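What the robot club did with its spring

My nephew's school has had a robot club for a few years, and this year I let myself get talked into helping with it. I should say up front that I'm not an educator. I fix commercial dishwashers. I know motors and I know what happens to a cable that gets bent in the same spot all day, and that was my whole qualification.

The club's project was called Wallik, after a cartoon one of the kids used to draw. The idea was that a robot arm would tidy up a floor. You put things down, the arm picks them up and puts them in a basket. The proposal that went to the Desmont spring showcase said it would "transform household assistance for every family," and I asked Mehrangiz Ghaffari, who runs the club, whether we could maybe cut that line. She said the kids wrote it and it was staying. Fair enough.

My doubts started with the method. I had assumed the students would program the arm. A bit of that happened early on, mostly getting it to go to a home position and stop there. After that the plan was to collect demonstrations. A kid steers the arm through a pickup, the computer records it, and you do that over and over until you have enough to train a model. The target was 847 demonstrations. I asked where that number came from and got three different answers. Abbas Azimi, who teaches physics and handles the computer side, told me it was what fit in the schedule.

By the end of May they had 209 they were willing to keep. There were plenty more on the drive, but somebody's sleeve was in them, or the recording had started late, or the camera had slipped on its mount and was looking at the ceiling. Sorting the good from the bad took longer than making them. Two girls did most of it and I don't think either one got much credit at the showcase. The poster had a big photo of the arm.

I also wondered what was being learned, and by whom. If you asked the kid at the controls how a pickup worked, you got a good answer about thumbs and timing. If you asked why the arm took a strange swing on its way back, you got a shrug. When I was in school we built a terrible little cart that followed a line of tape, and I could have told you what every wire on it did. It fell off tables. I'm aware I sound like my father here.

On the other side of the ledger, the attendance was good. A lot of after-school stuff dies by March and this didn't. Kids who wouldn't touch a soldering iron were happy to argue for half an hour over whether a grasp should count if the thing was dragged a little first. That's a real argument, too. They wrote up a rule for it, and then a second rule for the exceptions to the first, and I thought that was the best work they did all year. Nobody put the rules on the poster either.

Then there were the objects. The first list was all blocks and foam balls, and the arm did well with those, as you'd expect. I complained. Nobody's floor has foam balls on it, unless they have a toddler or a dog. So the list got changed to ordinary junk, and that included plastic shopping bags, and I became unpopular for a while.
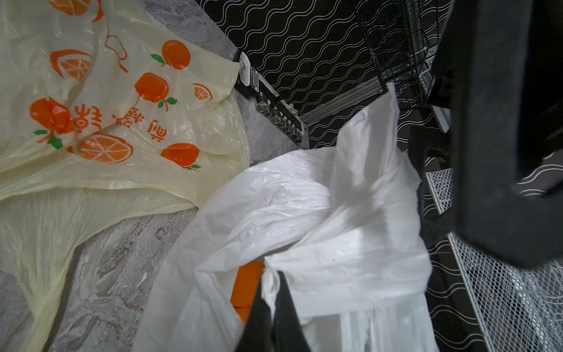
A bag has no shape you can count on. Grab it once and it's a different bag for the next try. The older students worked that out in an afternoon and started talking about where to aim, whether the handles were a fair target, whether a full bag and an empty one even belonged in the same category. Abbas wanted them split. Mehrangiz wanted one category, on the grounds that a person cleaning up doesn't stop to classify. They never settled it, and the labels in the data go both ways depending on who was sitting at the keyboard. I'm told this is bad for training. I'm also told it's normal.

The showcase was on a Saturday. Each team got 5 runs. Ours got 3 of them, and the parents clapped for all five. The team from Povasden had a sorting machine with no learning in it at all, just a ramp and a couple of switches, and it worked every time I walked past. Their display was a mess and they placed below us. I went over and asked the boy running it how he'd set the switches and he talked for ten minutes straight. I could have stayed longer.

Mehrangiz has asked me back for the fall. She wants to keep going with Wallik and get to the full number. I said I'd do it if the kids spend the first month taking the old gripper apart and putting it back together, with no computer in the room. She said two weeks. We haven't agreed on anything yet, and I still have their good hex keys in my truck.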